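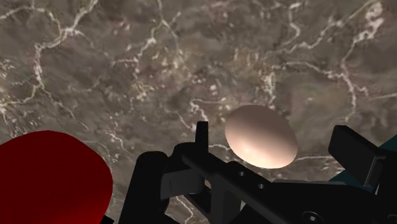
A pale egg over a veined, stone-like surface

Home | Reviews | Live | How To | Podcast | Contact

How to write your first album review (and finish it)

Svyatoslav Tkachuk

Every April and every September we get a pile of emails from people who would like to write about records. Most have an opinion, a few have a draft, and hardly any have an ending. What follows is the method I use, worked out over two notebooks' worth of getting it wrong.

Listen before you read anything

Press releases are written to be copied. The one for Druvia's second album, Flurkar, calls it "a journey", and once you've seen that word you will spend 41 minutes looking out of a train window that isn't there. Put the email away. Play the record straight through with the phone in another room, and don't take notes. You'll remember the parts worth remembering, plus one irritating keyboard line.

Listen again with a pencil

Now take notes, one line per song. Write what you hear in the words you'd use to a friend on the bus. "Drums sound like someone moving house" is a good note. "Percussive textures" is a note you will have to translate later, when you've forgotten what it meant.

Leave it a day, then do a third listen while washing up. Songs that survive a roasting tin deserve a paragraph.

Pick two songs

A review that goes through the album track by track is a shopping list. Choose the song that explains the record best and the one that gave you the most trouble. With Flurkar I'd go for "Tarkance", where the band finally let the bass player have some fun, and "Fedoruk", which stops for a spoken passage and takes its time coming back. Everything else can be dealt with in a sentence or left alone.

Go easy on comparisons

One other band per review is plenty. Two if they're very different. If you find yourself writing "like X jamming with Y in a lift", go outside for a bit.

Write it fast, cut it slowly

Get the first draft down in one sitting. It will come out at over 1,000 words, and a good third will be about you: where you were, what the weather was doing, how you felt about the first album at university. Keep one of those lines if it's funny. Then look for "sonic", "soundscape" and "sophomore" and take them all out.

Read it aloud. Any sentence that needs a second breath needs a full stop.

The score

We don't give them. If your editor insists, decide on the number last — and don't mark out of 15, as I once did, for reasons that seemed sound at the time.

Check the song titles against the sleeve before you send it. Then check the spelling of the drummer.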